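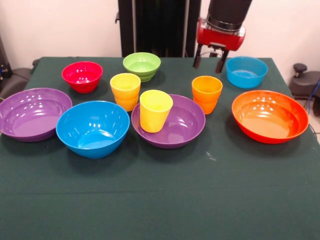
Dela 정보공개 청구 관리 프로그램 (단체용)

제조사 Jikov
공급 형태 연간 이용권, 설치형 또는 웹 접속형
이용 인원 기본 3명
가격 단체당 연 149유로, 인원 추가는 별도 견적
최종 수정 2024년 6월

제품 개요

Dela는 공공기관에 정보공개를 청구하고, 답변 기한을 추적하고, 받은 문서를 사건별로 묶어 보관하는 프로그램이다. 제조사 소개문에는 "부패를 뿌리 뽑는 도구"라고 적혀 있다. 우리는 이 문구를 옮겨 적기는 하지만 그대로 믿지는 않는다. 프로그램이 부패를 뿌리 뽑은 사례를 아직 본 적이 없고, 제조사에 그런 사례를 물었을 때 돌아온 것은 홍보 책자 한 권이었다. 그래도 청구서를 여러 건 동시에 굴리는 단체라면 엑셀 표보다는 낫다. 판매하는 입장에서 할 수 있는 말은 그 정도다.

주요 기능

청구서 작성. 기관 유형을 고르면 기본 문안이 채워진다. 문안은 무난한 편인데 지나치게 공손하고 길다. 담당 공무원이 첫 단락만 읽고 "부존재" 통지를 보내기 딱 좋은 길이다. 청구 대상 문서를 특정하는 부분은 반드시 직접 고쳐 쓰기 바란다.

기한 알림. 접수일을 입력하면 답변 기한과 이의신청 기한을 계산해 준다. 공휴일은 사용자가 직접 넣어야 한다. 4월 판부터 자동으로 반영된다고 했으나 우리가 받은 판에서는 임시공휴일이 빠져 있었다. 이의신청처럼 하루 차이로 각하될 수 있는 건은 달력을 따로 두고 대조할 것을 권한다.

문서함. 공개받은 파일을 넣으면 글자를 인식해 검색할 수 있게 만든다. 깨끗하게 인쇄된 결재 문서는 잘 읽는다. 팩스를 거친 영수증, 손으로 고친 정산서, 도장이 글자를 덮은 계약서는 잘 못 읽는다. 업무추진비나 수의계약을 들여다보는 단체에는 정작 뒤쪽 문서가 훨씬 많을 것이다.

기록 내보내기. 사건별로 청구, 답변, 이의신청, 행정심판 경과를 시간순으로 정리해 한 파일로 뽑는다. 이 기능은 쓸 만하다. 변호사나 기자에게 사건을 넘길 때 설명하는 시간이 줄어든다.
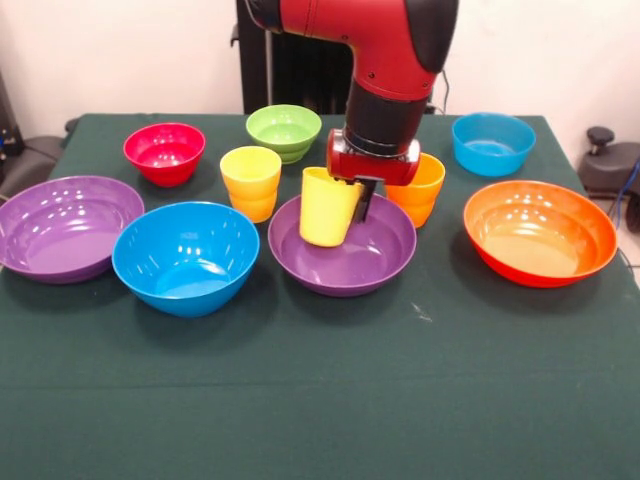

투명성 점수 기능에 대하여

제조사가 가장 크게 내세우는 것은 기관별 "투명성 점수"다. 답변 속도, 공개 비율, 이의신청 결과를 합쳐 점수를 매긴다고 한다. 가중치를 어떻게 정했는지는 공개하지 않는다. 투명성을 재는 점수의 산식이 비공개라는 점을 우리는 두 차례 지적했고, 두 번 모두 영업 비밀이라는 답을 받았다.

점수의 근거가 되는 자료도 넉넉하지 않다. 설명서에 따르면 비교 대상은 327개 기관인데, 그중 상당수는 청구 기록이 한두 건뿐이다. 한 건을 빨리 처리한 군청이 수백 건을 받는 부처보다 높은 점수를 받는 식이다. 빈 종이나 다름없는 문서를 기한 안에 보낸 기관도 "신속 공개"로 잡힌다. 보도자료나 성명서에 이 점수를 인용하는 일은 말리고 싶다. 상대 기관에서 산식을 물으면 답할 방법이 없다.

수상 경력 표시

제품 상자와 홈페이지에는 Chisholm 청렴기술상 수상 표시가 붙어 있다. 구매를 검토하는 분들이 자주 묻기에 적어 둔다. 이 상은 참가비를 내고 응모하는 방식이며, 심사위원 명단과 심사평은 공개되어 있지 않다. 상을 받았다는 사실 자체는 맞다. 그것이 품질을 보증하는지는 각자 판단할 문제다.

보안

청구인 정보와 제보 자료가 함께 들어가는 프로그램이므로 이 항목은 꼼꼼히 읽어야 한다. 웹 접속형은 자료가 Genatberg에 있는 제조사 서버에 저장된다. 제조사는 암호화를 한다고 밝히지만 열쇠도 제조사가 갖고 있다. 외부 보안 점검 보고서는 요약본만 받아 보았고, 요약본에는 점검 범위가 나와 있지 않았다. 내부 제보자의 신원이 드러날 수 있는 자료는 어느 쪽이든 이 프로그램에 넣지 않는 편이 좋다. 설치형은 자료가 단체 컴퓨터에만 남지만 백업도 단체가 직접 해야 한다.

사용 환경

설치형은 윈도우 전용
웹 접속형은 일반 브라우저에서 사용
한국어 화면 지원, 도움말 일부는 영어
글자 인식은 한국어와 영어

이런 단체에는 권하지 않음

한 해에 청구를 몇 건만 하는 모임. 기관에 직접 청구하고 폴더 하나에 모아 두면 충분하다. 개인 청구인도 마찬가지다. 소송까지 가는 사건이 대부분인 단체라면 사건 관리 전용 프로그램을 따로 알아보는 것이 낫다.

구매와 환불

주문 후 14일 안에는 전액 환불된다. 다만 웹 접속형은 해지하면 저장한 문서도 함께 지워지므로 내보내기를 먼저 해야 한다. 이용권은 자동 갱신이 기본값으로 켜져 있다. 설정의 결제 항목에서 끌 수 있으며, 메뉴가 눈에 잘 띄지 않는 곳에 있으니 가입한 날 바로 확인하기 바란다. 비영리단체 할인은 고유번호증 사본을 보내면 적용된다. 할인율은 제조사가 건별로 정하고 기준은 알려 주지 않는다.

시험판은 문서함 용량이 작고 내보내기가 막혀 있다. 제일 쓸 만한 기능을 미리 써 볼 수 없는 셈이어서, 필요한 단체에는 우리가 뽑아 둔 견본 파일을 보내 드린다. 신청은 문의란에 단체명과 받을 주소를 남기면 된다.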